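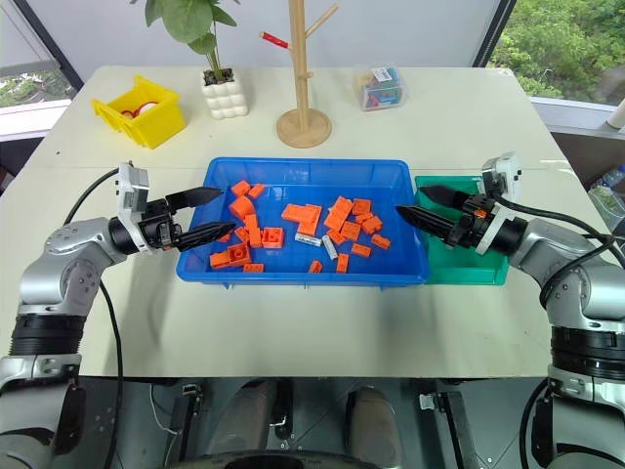

Sorting used bricks by color or by part?

tray_depth
I have 2,000 mixed bricks from an estate lot and no system yet. Color first looks faster, but I keep reading that it fails later. What are people doing?

westero_k
Part first. Finding a 2x4 in a drawer of 2x4s in six colors takes a second. Finding one small plate in a drawer of nothing but orange takes minutes. Your eye separates color well and shape badly.

Grestholm
Disagree at that size. Part sorting pays off once you have enough of each part to fill a drawer. I did 948 pieces by part and ended up with 61 containers, most of them nearly empty. Went back to color.

westero_k
Then your categories were too fine. Put all plates in one bin, all slopes in another, and split a bin only when it gets slow to search.

Grestholm
That is a third method — broad category — and I have no argument with it.

nechyporuk
Whichever you pick, wash before sorting. Lukewarm water, dish soap, mesh bag, air dry. Keep anything with stickers or metal axles out. Check for clone brands at the same time.

tray_depth
Bags or drawers?

westero_k
Drawers for small parts. Troltora units if you can find them used, the dividers stay put.

Grestholm
Bags. 300 zip bags cost less than one cabinet.

tray_depth
Going with broad category, bags for now. Washing the first batch tonight.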